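Home Checklists Kitchen Bathroom Stairs Contact

Kitchen safety check: flat 12, with comments
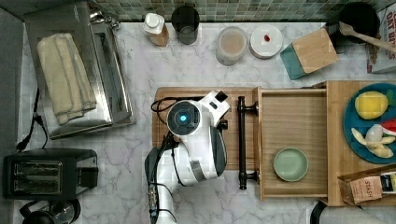 2 min read

Checked by Fotini Lambrakis, 22 February 2018. Comments go to Subira Makori, who will pretend to be surprised.

1. Drawers closed when not in use
FAIL. The one with the long black handle is standing open, at hip height for most of us and forehead height for my nephew. Contents: one small green dish. Hardly worth the bruise.

2. Nothing on top of heating appliances
FAIL. Folded towel on the toaster oven. I have written this comment before. Please find the towel a rail.

3. Worktop clear enough to use a knife safely
PASS, just. The chopping board has its own patch of marble. Keep the fruit plate where it is.

4. Food covered or put away
PARTIAL. Lids on some things. The banana is peeled and out on the plate beside a lemon and a bit of toy food. Eat it or bin it (the banana).

5. Packets closed
FAIL. Stash tea, box open. Low risk to life, but the form asks.

6. Glass kept back from the edge
PASS. Drinking glass is at the back by the tiles. Well done, whoever.

7. Spoons and utensils stored upright
PASS. Wooden spoon in the black pot.

8. Smoke alarm tested
PASS. Very loud. Apologies to Mr Amini downstairs.

Items 1 and 2 to be put right before the next visit. Item 5 at your own pace.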